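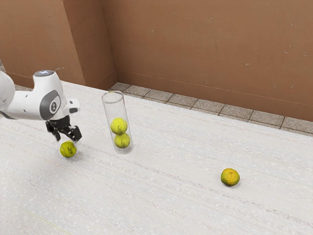

Can a small robot arm put a tennis ball into a ball tube without knocking the tube over?
It can, as long as the fingers never follow the ball into the tube and the arm lets go directly over the opening. Most of the work is in the approach height and the release point. The grip itself is the easy bit.

Balls in a Tube, Part 2: The Pick and the Drop
By Ewan Sheehan
Last updated 3rd July

Part one ended with the arm bolted down at the Omthorpe workshop and the emergency stop somewhere a person could reach it. If you skipped part one, go back and at least read the section on the emergency stop. I wrote it twice, the second time with feeling.

In this part we pick up a loose tennis ball, carry it to a clear tube and drop it in with the others. We do it in simulation first. I used to regard simulation as something for people with grants. Then I drove a gripper into the bench at what I had believed was a cautious speed, and my views softened.

What you need

An arm with a two-finger gripper, modeled in whatever simulator you like. I use Gritik, the little planner the Hoani group here wrote over one winter and have been apologizing for ever since. It reads a plain text file of positions and moves through them in order, and that is all we're asking of it.
A tennis ball that is not in the tube, and a tube that has balls in it but isn't full.
One object that has nothing to do with the job. Mine is a small citrus fruit.
Patience, or a kettle.

Step 1. Build the table

Put the tabletop in first and give it a texture. A perfectly blank table looks tidy and tells you nothing when you're trying to judge from a screen whether the arm has moved. Faint streaks are plenty. Mine also has walls and a bit of tiled floor behind it, because I had an evening free.

Set friction on the table before you add anything round. Default friction in my setup was so low that the ball left at the first nudge and kept going. It may still be going.

Step 2. Place the ball, the tube and the fruit

Put the ball on one side of the tube with enough room for both fingers to come down without touching the tube wall. Check this with the fingers OPEN. I checked it with them closed, and I can report that open fingers are wider.

The fruit goes well off to the far side of the tube. Leave it there for every run. If the fruit has moved when a run finishes, something on your arm went where you didn't send it, and you should find out what before doing anything else.

Two cautions on the tube. Make it hollow. Simulators love to wrap a simple solid around your shape for collisions, so you end up with a tube that looks open and behaves like a fence post. The ball lands on top, rolls off, and you spend an hour blaming the gripper. Build the wall out of thin upright slats in a ring, or use a proper mesh collider if your machine can stand it. The other caution is to give the tube a sensible mass, empty, and let the balls inside add theirs. One heavy tube makes every bad drop look good.

Step 3. Hover

Send the wrist to a point straight above the ball with the gripper pointing down. My hover height is 338 mm, measured from the tabletop to the wrist flange. Yours will differ, depending on how long your fingers are.

Stop there. Look at it from the side and then from overhead. The gap between the fingers should be centered on the ball in both views. A side view alone will lie to you very pleasantly.

Step 4. Down and close

Lower in a straight line until the finger pads are level with the widest part of the ball. If you close above the middle, the ball squirts out downward and sideways. If you close well below it, the ball pops up, which is more entertaining but no more useful.

Close slowly, on a force limit if you have one and on finger position if you don't. Felt gives a bit. A simulated ball usually doesn't, so a grip that holds on screen may need a touch more squeeze on the bench.

Step 5. Up and over

Lift straight up before you go sideways. I'm putting this in its own step because the diagonal shortcut is so tempting. The planner likes it too. The diagonal goes through the tube.

My carry height is 412 mm, again to the flange. The rule is that the bottom of the held ball has to clear the rim, with some air to spare. Note that the ball hangs below the fingers by more than you think.

Once you're high enough, cross to the tube and stop dead. Wait for the arm to settle. The pause looks fussy, but a drop made while the arm is still swaying goes in at an angle or goes to Honlow, the next town over.

Step 6. Lower a little and let go

Come down until the ball is just inside the rim and the fingers are still outside it. Open. Both fingers should move the same amount. If one leads, it flicks the ball against the wall and the tube leans, thinks about it and falls.

Raise the arm straight up afterward, too. I left this line out of my file in March and the gripper took the tube along on its way home, with great dignity.

Step 7. Do it again with the ball in the wrong place

Shift the starting position of the ball a little and rerun. Then shift it again. My file managed 34 clean drops before I trusted it with the real bench, and then I still stood there with my thumb on the stop button.

If it fails on the bench but not on screen

Check the tube first. A real one is easier to knock over than your simulated one, whatever the mass setting claims. A blob of putty under the base is legal in my workshop.
Then check the zero on the gripper. Power it down, power it up, home it again.
Then check the table is where you said it was. Ours had been moved to sweep under it.

Part three covers finding the ball with a camera, so you can stop typing its position in by hand. The fruit will be back.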